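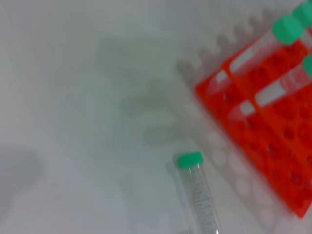 Prolden Harkham 3. Motor de implantología y cirugía oral

Inicio > Equipamiento clínico > Cirugía > Motores quirúrgicos

Referencia: PH-947
Disponibilidad: en almacén
Precio: consultar según configuración

Descripción

El Harkham 3 es un motor quirúrgico de sobremesa para la colocación de implantes dentales, la extracción de cordales y la cirugía ósea menor. Lleva micromotor sin escobillas, bomba peristáltica integrada y pedal con cable. La consola se maneja desde una pantalla táctil que admite el uso con guantes y puede cubrirse con film estéril.

Sustituye al Harkham 2, que deja de fabricarse. Los contraángulos comprados para el modelo anterior siguen siendo compatibles. El pedal antiguo no lo es, porque cambia el conector.

Programas

El equipo sale de fábrica con secuencias para fresado inicial, fresado progresivo, conformado de rosca, inserción de implante y colocación de tornillo de cierre. Cada paso guarda su velocidad, su torque máximo, el sentido de giro y el caudal de irrigación. El usuario puede modificar cualquiera de ellos y guardar la secuencia con su nombre, de modo que varios profesionales compartan la misma consola sin pisarse los ajustes.

Al alcanzar el torque programado el motor se detiene y emite un aviso sonoro. El valor final de inserción queda registrado y puede exportarse por USB en un archivo de texto, para adjuntarlo a la historia del paciente.

Características técnicas

Micromotor: sin escobillas, esterilizable en autoclave
Torque máximo en contraángulo 20:1: 71 Ncm
Conexión: tipo E, según ISO 3964
Irrigación: bomba peristáltica, caudal regulable
Iluminación: LED en la pieza de mano
Cable del micromotor: 2 m, desmontable
Pedal: con cable, control de velocidad progresivo
Alimentación: 100-240 V, 50/60 Hz
Idiomas del menú: español, portugués, francés, inglés

Contenido de la caja

Consola de control
Micromotor con cable
Contraángulo quirúrgico 20:1 con luz
Pedal
Soporte para la botella de suero
Juego de líneas de irrigación estériles de un solo uso
Boquilla de lubricación
Cable de red
Manual de uso en español

El contraángulo puede suprimirse del pedido si la clínica ya dispone de uno compatible. En ese caso hay que indicarlo antes de confirmar, ya que afecta al precio.

Limpieza y esterilización

El micromotor y su cable se esterilizan juntos a 134 °C. No deben sumergirse ni introducirse en cuba de ultrasonidos. El contraángulo se desmonta sin herramientas, se lava bajo el grifo, se lubrica y se embolsa. La consola y el pedal se limpian con toallitas desinfectantes sin cloro.

Las líneas de irrigación son desechables. Las líneas Clestulier de rosca corta también encajan en la bomba; las de rosca larga no.

Mantenimiento y garantía

La garantía es de 3 años para la consola y de 2 para el micromotor y el contraángulo. No cubre rodamientos dañados por falta de lubricación ni caídas. Se recomienda una revisión anual con calibración del torque. Durante la reparación se presta un equipo de sustitución, sujeto a existencias.

Las revisiones se hacen en el taller de Akanda. La recogida en la clínica se solicita por teléfono o desde el área de cliente, indicando el número de serie que figura en la base de la consola.

Accesorios relacionados

Contraángulo quirúrgico 20:1 sin luz
Pieza de mano recta 1:1
Carro con ruedas y bandeja superior
Film estéril para pantalla
Caja de esterilización para micromotor y contraángulo

Preguntas frecuentes

¿Sirve para endodoncia?
No. El rango de velocidades y el control de torque están pensados para cirugía.

¿Se puede usar con kits de fresas de otras marcas?
Sí, siempre que el vástago sea de tipo contraángulo estándar. Las velocidades deben ajustarse a lo que indique el fabricante del implante.

¿Hace falta instalación?
No requiere toma de aire ni de agua. Se conecta a la red y se cuelga el suero.

¿Incluye formación?
Con cada equipo se ofrece una sesión de puesta en marcha en la propia clínica. La imparte Tiburcio Quintero, del departamento técnico. Para Canarias y Baleares se hace por videollamada.

Pedidos y consultas

Ventas península: Imad Farah
Ventas islas y Portugal: Yae Yoshida
Servicio técnico: Tiburcio Quintero

Venta exclusiva a profesionales sanitarios y centros autorizados. Es necesario acreditar el número de colegiado o el registro del centro en el primer pedido.

Ficha actualizada el 12/08/2026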